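工单：Larnstead 案卷模块，导出的证据卷被 Cosgate 拒收，提示“目录与文件不一致”
提交方：Urbonaitė 律师事务所，Pamesano 办公室，文件组
开单日期：2024年2月9日
类别：电子递交／文件命名
优先级：高（我方申请），中（系统自动给的）
状态：已解决，等待供应商修正

说明：本工单用中文写，这是我们和支持小组约定的工作语言。中文不是我的母语，如果有的句子读起来不清楚，请直接在工单里问我，我会换一种方式再写。错误提示的原文是英文，我翻译的时候尽量保持原来的意思。

一、问题描述

我们办公室正在准备一个商事仲裁转诉讼的案件，证据卷比较大，一共有超过800个文件。全部文件存放在 Larnstead 的案卷模块里，每个文件都有证据编号、说明和日期。按照平常的做法，我们在 Larnstead 里点“生成递交包”，系统产生一个压缩包，里面有文件本身，还有一份目录文件。然后我们把压缩包上传到 Cosgate，由 Cosgate 检查格式，再转到法院的收件端。

这一次上传以后，Cosgate 显示了两个结果。第一个结果是“压缩包已收到”，绿色。第二个结果是“目录与文件不一致，递交未完成”，红色。下面有一个清单，列出14个文件，每一个后面都写“目录中有，包中未找到”。

我在本地打开压缩包，这14个文件都在里面。我一个一个打开了，内容是正常的，页数也和案卷里面的页数相同。

所以我的理解是：文件存在，但是 Cosgate 找不到。

影响：递交的期限在3月，目前还有时间，但是负责此案的律师要求我们提早完成，好让对方的律师也能够收到同样编号的一套。如果编号或者文件名改变，诉状里面的引用也要改变，这个工作量很大。请支持小组注意这一点。

二、环境

Larnstead：桌面版和网页版都试过，结果相同。
Cosgate：律师事务所账户，标准递交通道。
导出文件的电脑：两台。一台是办公室的台式机，另一台是同事的笔记本电脑，系统不同。我在开单的时候没有觉得这个区别重要，后来知道它是重要的，请看第六部分。
压缩方式：由 Larnstead 自动完成，没有人手动改过压缩包。
网络：有线，没有中断的记录。

三、开单之前已经做过的尝试

1. 重新生成递交包，再上传。结果一样，还是那些文件。
2. 换浏览器上传。结果一样。
3. 把递交包分成几个较小的包，按证据编号的区间分。结果是，没有包含上述文件的小包全部通过，包含它们的小包全部不通过。
4. 检查文件是否有密码或者只读。没有。
5. 检查有没有两个文件使用同一个证据编号。发现有一处重复，是附图和附图的译文，已经改正，但是和这个问题没有关系，改正以后 Cosgate 的提示没有变化。
6. 检查病毒扫描的隔离区。没有东西。

第三项是最有用的，它说明问题在文件上面，和压缩包的大小没有关系。一开始我和同事都以为是压缩包太大。

四、Larnstead 支持的第一次回复（摘要）

支持小组请我们提供递交包里的目录文件，以及那些文件名的截图。他们也请我们确认文件名里面没有斜线、冒号、问号和星号。

我的回复：没有这些符号。我们的命名规则是固定的，写在内部手册里，多年没有变。规则是：证据编号，下划线，事务所名称，下划线，文件种类，下划线，简短说明，下划线，语言代码。事务所名称用完整的写法，也就是 Urbonaitė，最后一个字母上面有一个点。手册里要求一定要写这个点，合伙人对这件事情很认真，名称写错是不礼貌的。

目录文件已经附上。截图没有附，我把文件名用文字贴在附件里，这样支持小组可以复制。（后来发现，复制文字也会引起新的误会，见第六部分。）

支持小组的第二个建议是把“简短说明”一栏去掉再试。我没有马上同意。诉状里的脚注是按照完整的文件名引用的，法官的助理也习惯用文件名来查找。不过我同意用一个测试案卷来试，不动真的案卷。

五、测试案卷的记录

我在 Larnstead 建立了一个测试案卷，把那些有问题的文件复制进去，再加入一些没有问题的文件作为对照。Cosgate 有一个“仅验证”的选项，可以检查格式但是不真的递交，我用的都是这个选项。建议其他事务所也用它。

测试甲：文件名完全不变。
结果：有问题的仍然有问题，对照的文件通过。

测试乙：文件名不变，内容换成一页空白的文件。
结果：和测试甲相同。由此知道和内容没有关系，和扫描的质量、页数、电子签名也没有关系。律师曾经担心是电子签名的问题，现在可以放心。

测试丙：去掉“简短说明”。
结果：全部通过。

测试丁：保留“简短说明”，但是去掉语言代码和前面的下划线。
结果：大部分通过，剩下几个不通过。

测试戊：保留所有的部分，只是把名称最后一个字母换成没有点的 e。
结果：一部分通过，一部分不通过。

看到测试丁和测试戊的结果，我感到困惑。语言代码只有两个字母，点只有一个，为什么去掉这么少的东西，结果就有变化？支持小组的同事也说他需要想一下。我们那一天没有继续，把工单的状态改为“等待”。

等待期间我整理了附件文件夹，并且把测试案卷按照甲到戊的顺序重新命名，方便后来的人查看。 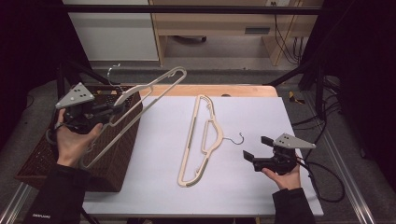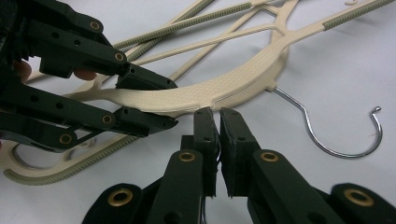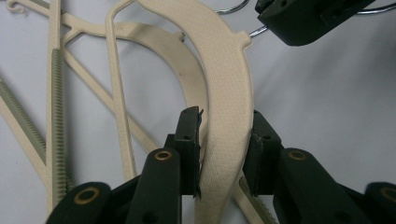
六、原因

第二天支持小组来了一个问题：Cosgate 对文件名的长度有没有限制？

我查了 Cosgate 的用户说明。正文里没有写，但是附录的一张表里写着：文件名最长为128。表格里没有写单位。我当时理解为128个字符，于是把所有文件名放进表格软件，用计算长度的函数检查。最长的文件名也没有达到128个字符，所以我回答支持小组：没有超过限制，请考虑别的原因。

这个回答是错的，我在这里更正。

支持小组请 Cosgate 的技术人员确认，对方回答说，128的单位是字节。对于普通的英文字母，一个字母就是一个字节，两种计算没有区别。可是带点的字母不一样。而且我们的“简短说明”里面常常有当事人所在地的名称和外文的词，有很多带符号的字母。用字符计算是短的，用字节计算就变长了。

超过限制的时候，Cosgate 不报告“名称太长”。它把压缩包里面的文件名在限制的地方截断，但是目录文件里面的名称不截断，然后把两边进行比较，当然不相同，于是写“目录中有，包中未找到”。这句提示在技术上是对的，但是对使用者没有帮助。我请 Larnstead 把这个意见转给 Cosgate。

到这里我以为问题已经清楚了。可是我用字节重新计算以后，发现只有一部分有问题的文件超过了限制。另外几个文件，按照我的计算，字节数还在限制以内，仍然不通过。

第二个原因是这样的。同样一个字母 ė，在电脑里有两种储存的方法。一种是把它作为一个整体的字母储存，占两个字节。另一种是先储存普通的 e，后面再储存一个单独的“上点”，合起来占3个字节。在屏幕上看，两种完全一样，打印出来也一样。

在我们办公室，台式机导入的文件使用第一种，同事的笔记本电脑导入的文件使用第二种。Larnstead 在导入的时候不作统一，原来是什么就保留什么。所以同一个案卷里面，有的文件名用第一种，有的用第二种，从外表没有办法知道。

我在表格软件里检查的时候，是用复制和粘贴的方式取得文件名的。我的剪贴板工具有一个“清理文字”的功能，它把第二种自动换成了第一种。所以我的计算比真实的长度短。关闭这个功能以后重新计算，那14个文件全部超过限制，其他的文件全部没有超过。数字完全吻合。

这也解释了测试丁和测试戊。那几个文件只是超过很少，去掉下划线和两个字母，或者去掉一个点，有的就回到限制以内了。

七、考虑过的解决办法

办法一：修改命名规则，事务所名称改用缩写。
优点是简单，以后也不容易再发生。缺点是本案的诉状草稿已经引用了完整的名称，而且合伙人需要同意。合伙人的答复是：本案不改，以后的案件可以讨论。

办法二：只把有问题的文件改短。
缺点是同一卷里面会有两种不同的命名方式。法院的规定并没有要求方式统一，只要求名称唯一，并且和目录相同。我问过法院的服务台，得到的答复也是这样。

办法三：把案卷里全部文件名统一成第一种储存方法，然后再看还有哪些超过限制，只对这些进行改短。
这是支持小组推荐的办法，我们采用了它。

办法四：不通过 Larnstead，手动制作目录。
我不推荐。文件太多，手动容易出错，并且目录里每个文件都有校验码，手动改名称以后还需要确认校验码仍然对应正确的文件。

八、实际操作的步骤

写得比较详细，给其他办公室参考。

第一步，在 Larnstead 里给案卷做一个快照。菜单是“案卷”，然后“版本”，然后“建立快照”。名称里请写明是修改文件名以前的。

第二步，通知所有有编辑权限的人，在操作期间不要导入新文件。我们是用邮件通知的，也在案卷首页放了一条提示。

第三步，用支持小组提供的脚本检查全部文件名。脚本有“只报告”和“执行”两种方式，先用“只报告”。报告是一个表格，列出原来的名称、新的名称、字符数和字节数。我把报告保存在案卷的“内部”文件夹里，这个文件夹不会进入递交包。

第四步，请律师助理看报告，确认没有两个文件在统一以后变成同样的名称。这种情况在理论上是可能的：如果有人导入过同一个文件的两个副本，一个用第一种，一个用第二种，系统会认为它们名称不同。我们的案卷里确实发现了一对这样的副本，内容完全相同，删除了一个。目录的编号没有受到影响，原因是那个副本没有分配过证据编号。

第五步，用“执行”方式运行脚本。运行的时候请不要关闭窗口。

第六步，再运行一次“只报告”，按字节数排序。统一以后，仍然超过限制的文件还有几个，都是“简短说明”写得很长的，例如把会议的全名和参加方的全名都写进去了。这些由律师助理改短，并且填写一张对照表，写明旧名称、新名称、诉状中引用的段落。

第七步，修改诉状草稿里的脚注。请注意，统一储存方法的那些文件不需要修改脚注，外表没有变化。但是如果诉状里使用了链接，链接需要重新生成。我们的诉状里有链接，第一次忘记了这一步，点击以后显示找不到文件，后来补做了。

第八步，重新生成递交包，在 Cosgate 用“仅验证”检查。

第九步，验证通过以后，请律师确认，再做正式递交。

九、结果

“仅验证”通过，没有红色的提示，也没有黄色的提示。律师检查以后完成了正式递交，Cosgate 给出了收据，收据的编号已经记录在案卷的首页。对方律师的一套由同一个递交包产生，所以两边的文件名是一样的。

我随机抽查了一些文件，从法院收件端下载回来，和案卷里的原件比较校验码，相同。

十、还没有完成的事项

（一）Larnstead 表示，会在以后的版本里，导入文件的时候自动统一字母的储存方法，并且在生成递交包以前检查字节数。他们没有给出日期。我请求他们让自动统一成为一个可以关闭的选项，有的事务所可能需要保留当事人提供的原始文件名，作为电子证据的一部分。对于这样的证据，名称本身也可能有意义，应该另外记录。支持小组同意这个看法，已经写进需求。

（二）Cosgate 附录里的表格，请加上单位“字节”。已经通过 Larnstead 转达。

（三）我们自己的内部手册需要修改。草稿如下：

“文件名总长度请控制在限制以内，并且以字节计算。‘简短说明’请写文件的种类和日期，不要写会议的全名。参加方可以用诉状里已经定义的简称。事务所名称仍然使用完整写法。导入文件请使用办公室的台式机；如果必须使用其他电脑，导入以后请运行检查脚本。”

合伙人对最后一句还有意见，认为律师在法庭外面的时候常常只有笔记本电脑。所以这句可能会改成“导入以后，由文件组运行检查脚本”。对我来说两种都可以。

（四）旧的案卷要不要检查？我的建议是，只检查还在进行中的案件。已经结案的不要动，改变已结案卷的文件名会使归档时的校验记录不一致，到时候解释起来更困难。

十一、支持小组的补充提问和我的回复

支持小组问：同事的笔记本电脑上，是不是只有 ė 有这个情况？
回复：不是。所有带符号的字母都一样。我们注意到 ė 只是由于它在每一个文件名里都出现。当事人名称里其他带符号的字母也是同样的储存方法，脚本已经一起处理了。

支持小组问：通过电子邮件收到的附件，保存以后属于哪一种？
回复：取决于发件人的电脑，也取决于保存的电脑，我没有找到规律。请不要依靠猜测，用脚本检查比较可靠。

支持小组问：文件夹的名称是否也要统一？
回复：Cosgate 的递交包里没有文件夹，所有文件在同一层，所以本案没有影响。但是我们内部搜索的时候，用键盘输入 Urbonaitė，有些文件夹搜索不到，我们以前以为是索引没有更新。现在想来可能是同样的原因。我为此另外开一个工单，不放在这里，免得两件事情混在一起。

支持小组问：可否把本工单的第六部分和第八部分放进公开的知识库？
回复：可以，条件是去掉案件的种类和我们事务所的名称。不过例子里的那个字母请保留，没有它，读者不容易明白。如果需要，我可以提供一个没有当事人信息的测试案卷。

十二、更正

在第四部分，我写我们的命名规则“多年没有变”。同事提醒我，语言代码这一项是后来才加上的，以前没有。所以旧的案件没有出现过同样的错误，很可能和这个有关系：少了一个下划线和两个字母，正好没有超过。我没有去验证旧案卷，这只是推测。

另外，第三部分第5项里说的重复编号，改正以后的编号已经通知律师，诉状里相应的脚注也改了。

工单可以关闭。供应商的修正请在单独的更新通知里告诉我们，收件地址用文件组的公用邮箱，不要用我个人的，我休假的时候公用邮箱也有人看。

谢谢支持小组的耐心。

Urbonaitė 律师事务所，Pamesano 办公室，文件组

系统记录：状态由“处理中”改为“已解决，等待供应商修正”。附件：目录文件、测试甲至戊的验证结果、文件名报告（修改前、修改后）、新旧名称对照表。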